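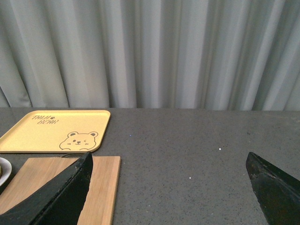 4. Setting up a polling room

This section covers the Iro check-in tablet and the Grurnus ballot scanner for one polling room. Complete section 3 (loading the voter list) first. The room lead needs the Brenura district key card and the sealed supply envelope.

4.1 Check-in tablet

1. Unlock the carrying case and compare the seal number with the number on the custody form.
2. Place the tablet in its stand and connect the power cord.
3. Hold the side button for 4 seconds, until the start screen appears.
4. Insert the key card and select the precinct.
5. Check that the voter count on the screen matches the count on the custody form.

Note: If the counts differ, do not check in any voters. Call the district office and record the time of the call.

4.2 Voting tables

Each voting table must give the voter a private place to mark a ballot. Set tables at least 4 feet from the check-in line and turn them so that the voter's back does not face a walkway. Where the room has a curtain, a table may stand with its far edge against it, as with the gray pleated curtain and dark speckled tabletop here. Ballots are easy to see on a dark surface, so check the tabletop for left papers after each voter. 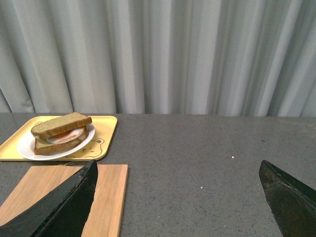
Ballot scanners are placed after the voting tables, near the exit. Leave 2 feet clear on every side for the operator. Do not use a voting table for the scanner, even one with a wide clear surface like the gray speckled top shown.

1. Lock the scanner to the ballot box.
2. Switch on the power and wait for the zero report to print.
3. Confirm that every contest shows zero. Both clerks sign the report.

Caution: Do not open the ballot box after the zero report is signed. If paper jams, follow section 6.

4.3 Before opening

Finish all steps 15 minutes before the polls open. Keep the signed report in the Ertürk folder. The scanner battery needs 24 hours on the charger before first use.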